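Search this repository Go to file

# rodcombe-hedges

Hedge and field boundary records for Rodcombe parish, typed up from the old survey cards. Plus the bits I've rewalked.
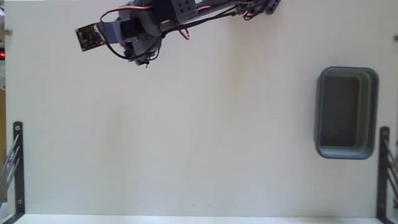 Version here is the one from Sep 13, 2019. Older copies floating round on memory sticks have the wrong grid letters for the east side, please bin them.

## What's in it

- `hedges.csv` - one row per hedge, 507 rows
- `species.csv` - one row per woody species per hedge
- `gaps.csv` - gaps, gates, stiles, dead stretches
- `cards/` - typed text of the cards, spelling left as found
- `notes.txt` - everything that wouldn't fit in a column

No shapefile yet. Jouko Juntunen has drawn lines for the north half and will send them when he's happy with them. Don't ask me when.

## Where it came from

Two surveys. First one on paper cards, all in one person's handwriting, which is good until you get to the sevens. Second one is me and Nazma Wanigasekara walking the lanes with a clipboard and a 30 yard tape. We did 229 hedges between us. The rest is cards only, so treat as old.

Column `source` says which: `card`, `walk`, or `both`. Where both exist and disagree the walk wins, and the card value goes in `notes.txt` under the hedge number.

## Columns, hedges.csv

- `id` - parish letter then number, eg R044. Numbers skip. Skipped ones are hedges that were pulled out before the cards were typed.
- `name` - field name on the uphill side, if anyone knew it
- `length_yd` - yards. Paced on the cards, taped on the walks
- `height` - low, mid, tall, or gone
- `bank` - y/n. Blank means not recorded, NOT no
- `ditch` - same
- `last_laid` - year if known, mostly not
- `trees` - standards only, no saplings
- `source` - see above

Species are common names, lower case, singular. "thorn" on the cards could be hawthorn or blackthorn and I have left it as thorn. Chathurika Chowdhury went back and sorted out the ones along the mill lane so those are split properly. Anything called "maple" is field maple. "withy" is any willow.

## How species were counted

Standard 30 yard stretch, start well clear of the field end, write down every woody species rooted in it. Three stretches on the long hedges, one on short ones. Bramble and ivy not counted. Rose counted as one species whatever it is. Honeysuckle left out of the walks but it IS in some card rows, so filter it before you compare.

Please don't use the counts to date hedges. People write in with this every winter. One species per century is a rule of thumb at best and half of these were replanted as mixed hedge anyway.

## Known problems

- R112 and R113 might be the same hedge. Card sketch shows two, there is one on the ground now.
- Lengths over 400 are suspicious. A few look like feet.
- Anything near Ruchti's yard was surveyed over the fence. Species lists there are short for that reason, not becuase the hedge is poor.
- Elm marked present on old cards is probably suckers by now, or dead.
- `last_laid` for R201 to R209 was copied down a column by mistake. Fixed in this version I think. Aníbal Teixeira spotted it - thanks.
- Holly and holm oak mixed up at least 5 times on the cards. Only corrected where we walked it.
- The Polleo field was two fields, then one, then two again with wire. Wire isn't in here. Hedges only.

## Still to do

- walk the west side, February is best, you can see through them
- gate widths
- photos of each hedge end, same spot each time
- get someone to check the badger bits in `notes.txt` before the next version goes anywhere public. Sett locations taken out for now, leave them out
- ask at the farm about the double hedge behind the chapel

## Using it

Use it for what you like, say where you got it. If it's for a planning objection please quote the `source` column as well, we've had card lengths read out at a meeting as if they were measured last week and it didn't go well.

Opens fine in any spreadsheet. Watch the ids though, some programs drop the R and then everything sorts wierd.

## Corrections

Send the hedge number, what's wrong, and whether you've stood next to it. Jin-sol Jang is keeping the list while I'm away. Rough sketch on the back of an envelope is fine, grid reference is better. Don't edit the csv and send the whole file back - can't tell what changed.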